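Home Projects Gallery Notes Contact
2 min read

Boards and blocks from the workroom

I promised Tharushi Khan I'd put something up from the workroom before the end of January, and well, it's August 2, 2021, so you can see how that went! Anyway, I've been on a bit of a wood kick this year – pale boards mostly, anything with a grain you can follow with your finger – and I like seeing bright little toy blocks against them.

The board I keep coming back to is the big rectangular one. It's light with a bit of amber and tan in it, and the grain goes wavy in a way I could stare at all morning (and have). You can just make out the seams between the planks if you look for them. I put it on the blue pegboard table and everything on it seems to get brighter. 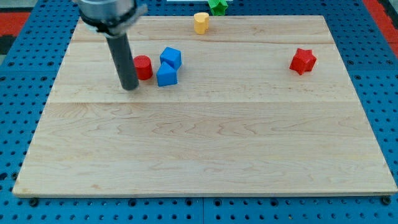 Red and blue are my favorites on wood this pale. I went through a long phase of only liking plain unpainted blocks, very tasteful, very dull, and then Hilde De Smet brought over a tub of the old Plumitz ones from her kids and that was the end of that. A glossy red cylinder is just a cheerful thing to have around. The cubes I like best bunched up together, a little crooked, the way they get left when somebody's called away to lunch.

If you're after a board of your own, I got a nice offcut from the yard in Drodthorpe for 38 dollars, sanded it by hand up to 600 grit, and gave it two thin coats of Herker oil. Let the first coat sit overnight. I didn't, and I've got a sticky corner to show for it.

More when I get the shelf cleared – Hilde wants her tub back first.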